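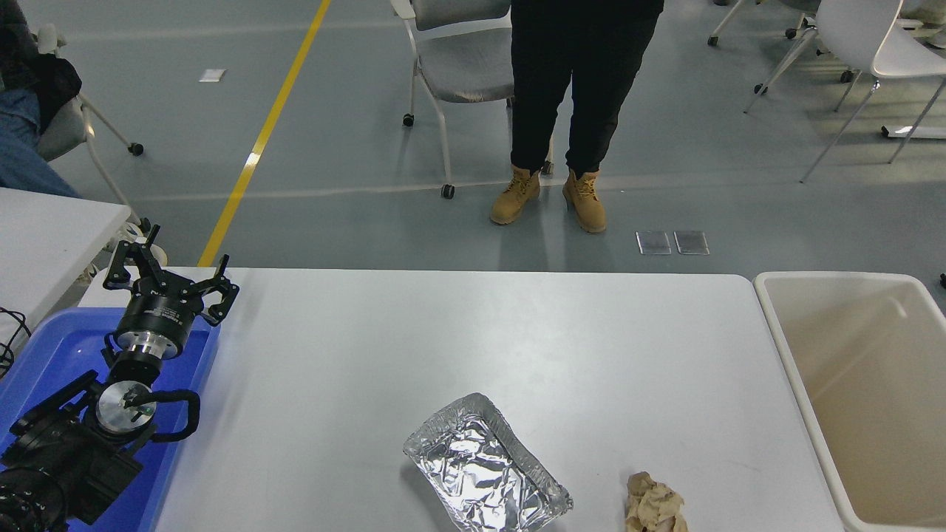 Houda Bouazza

Chapter 5
Sorting at the Table: Foil, Paper, and the Choice of Container

5.1 Scope of the chapter

Chapter 4 dealt with mixed waste after collection. The present chapter moves back one step, to the point where single items are taken from a surface and assigned to a container. The working unit is the sorting station: one table, one shallow tray, one deep bin, and the floor area needed to reach them. Stations of this kind are found in canteens, packing rooms, and training halls. The treatment is limited to dry, light items that can be lifted without tools.

Two materials serve as references throughout. The first is aluminum foil formed into a tray with rolled edges. The second is brown paper, crumpled. Both are common in food service and both change shape when handled, and for that reason neither can be sorted reliably by outline alone. A foil tray pressed flat and a foil tray in its original form belong to the same class. So do a folded paper bag and a ball of the same paper.

5.2 Terms

Surface item: any object resting on the table at the start of a sorting cycle.

Cycle: the interval from first contact with a surface item to its release in a container.

Shallow container: a tray whose rim stands below the table surface or close to it, used for items to be kept flat or inspected again.

Deep container: an open bin, normally placed against one side of the table, used for items that need no further inspection.

Clear area: the part of the table not covered by surface items. A large clear area shortens the cycle because items need not be separated before lifting.

5.3 Surface and contrast

A matte white table is suitable for most dry sorting. Tan paper stands out against it in even light. Foil is less predictable. Its creases reflect the surroundings, and a tray may appear white, gray, or nearly black depending on where the light falls. In the Hustaden exercises (Section 5.7), foil was misjudged more often on bare metal tables than on white ones. A colored tray beside the table, blue in the present case, gives a second background against which a doubtful item can be checked.

5.4 Lifting crumpled paper

Crumpled paper offers many raised folds, and a grip on any of them is usually enough. The grip should be light. Excess pressure does no harm to the material but reduces its volume, which affects the fill estimates in Section 5.6. The item is carried above the level of the bin rim before it is moved sideways.
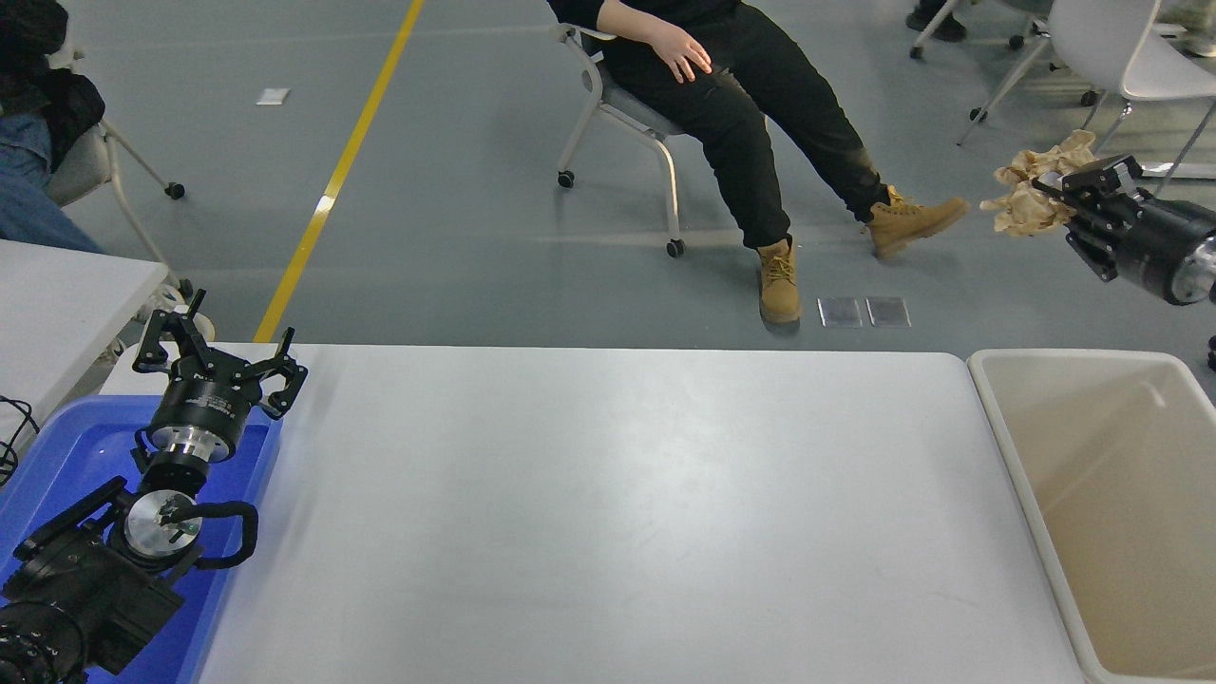 Fig. 5.2. Crumpled paper held in a gripper; deep container beside the table.

Foil trays are lifted by the rolled edge, which is the stiffest part. Lifting by the base tends to fold the tray and may spill any residue.

5.5 Exercises for the opening section

1. Define the clear area for a table carrying 12 surface items, none of them touching.
2. State which container is appropriate for a foil tray awaiting inspection.

Reader comments (3)

Soliman: Section 5.2 should say whether the cycle includes the return to the table. My class was split on it.

Fundetti: Page 76 of the older printing gives a different definition of shallow container. Which one is current?

Flernuten: The fill estimates in 5.6 work for paper. We got poor results with foil.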